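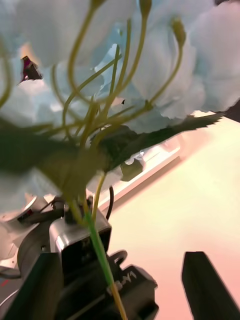
My aunt left me the house in Cindunville and a letter saying it was haunted by a tenor. I didn't believe the letter. She had also believed in magnets, and in a tonic from Fothergill that cost 60 a bottle and tasted of pond. On the first night I sat in the parlour beside an arrangement of pale icy flowers, artificial, ruffled as a christening gown, their thin green stalks curving like wire, and waited for singing. I heard the boiler.

The solicitor's firm, Nurka, had sent a man to value the piano. He told me 200, then lowered his voice and asked if I'd heard it yet. I said I'd heard he was charging by the hour.

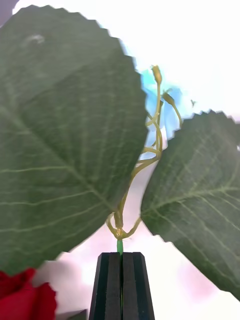

## The second night

At 2 in the morning something held a long note under the stairs. Pipes do that. I put my ear to the panelling and the pipes began the second verse.

I went back to bed. A draught can manage a tune if you want one badly enough, and my aunt had wanted one for 20 years. She'd kept cloth roses so there would always be something to throw at the end.

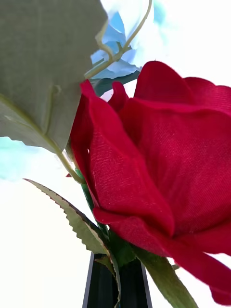
## The third night

I rang Bikeck, the plumbers, who found nothing wrong and sent a bill for it. Then I turned the water off, and the boiler, and sat on the bottom stair in my coat.

He was flat. I'd been ready for a great many things, but he was flat on every top note, and he went on to the end regardless. I said so, out loud. The house went quiet and stayed quiet until it was nearly light.

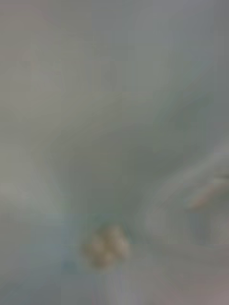

"Was it that bad?" said a voice behind the panelling.

"The low notes were fine," I said. "Try it in a different key."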